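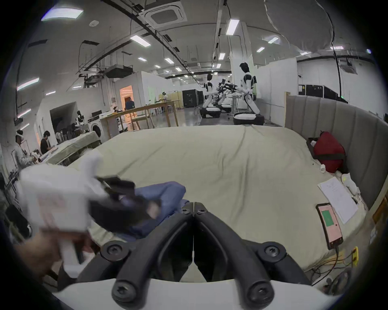

3.2 Superfícies de apoio secundárias no quarto

O uso declarado de um móvel e o uso que lhe é dado ao longo do dia raramente coincidem, e no quarto de dormir a distância entre os dois foi a maior de todas as divisões estudadas. Nos questionários, a cama foi associada quase só ao sono e ao descanso. Nos diários preenchidos pelos participantes surge como mesa, bancada e local de depósito temporário, sobretudo entre o fim da tarde e a hora de deitar. A Figura 5 mostra uma cama neste estado: sobre o lençol claro há uma peça de roupa azul amarrotada, e na borda do colchão um telemóvel com um cabo. Uma folha impressa e um saco vermelho ficam do lado da cabeceira. Este conjunto de roupa, papel, saco e aparelho eletrónico corresponde às categorias que mais vezes aparecem nos diários.

Figura 5. Cama utilizada como superfície de apoio.

A amostra reuniu 26 agregados domésticos residentes em dois conjuntos habitacionais, Tondska e Isard. O primeiro é composto por apartamentos com roupeiro embutido e sem espaço previsto para secretária. No segundo, os quartos têm uma área maior, mas a posição das janelas e do radiador deixa livre apenas uma parede comprida, que na maioria dos casos é ocupada pela cama. Os diários foram mantidos durante cinco semanas, com registo de manhã e à noite. Dois agregados desistiram antes do final e os seus registos foram excluídos da análise temporal, embora as entrevistas iniciais tenham sido conservadas.

Para a codificação dos objetos seguimos a grelha Tyagi, que distingue entre objetos em trânsito (os que aguardam arrumação), objetos em uso e objetos residentes. A distinção levantou dificuldades. Um carregador deixado sempre no mesmo ponto do colchão pode ser classificado como objeto em uso ou como residente, conforme se dê mais peso à função ou à permanência. Optámos pelo critério da permanência – um objeto registado no mesmo local em dois registos consecutivos passou a residente. Reconhecemos que esta regra favorece os agregados que preencheram o diário com maior regularidade.

A roupa constitui a categoria dominante nos dois conjuntos. Nas entrevistas foi descrita com frequência como roupa «a meio caminho», já usada mas ainda não destinada à lavagem, para a qual o roupeiro não oferece lugar. Em Tondska, onde o roupeiro tem portas de correr e só permite o acesso a metade do interior de cada vez, vários participantes disseram preferir pousar a roupa na cama e tratar dela mais tarde. Em Isard a cadeira cumpre parte dessa função, quando existe.

A segunda categoria é a dos papéis e documentos. A sua presença no quarto não era esperada à partida, e a versão inicial do diário nem sequer previa um campo para ela. Foi acrescentada depois do estudo piloto, realizado no edifício Zolard, onde os participantes escreviam «papéis» à margem da folha. As entrevistas sugerem que o quarto é escolhido para este tipo de tarefa por ser a única divisão com porta que se pode fechar.

No que respeita aos aparelhos eletrónicos, a localização das tomadas explica boa parte do padrão observado. Nos quartos em que a tomada mais próxima da cama se encontra a menos de 100 cm da cabeceira, o telemóvel foi registado sobre o colchão com maior frequência do que sobre a mesa de cabeceira. Nos restantes, os participantes recorreram a extensões ou deixaram o aparelho no chão. A planta original dos apartamentos de Tondska prevê uma única tomada nessa parede – o que os moradores mencionaram repetidamente, por vezes antes de lhes ser colocada qualquer pergunta sobre o assunto.

A relação entre estes registos e a área útil do quarto é analisada na secção seguinte.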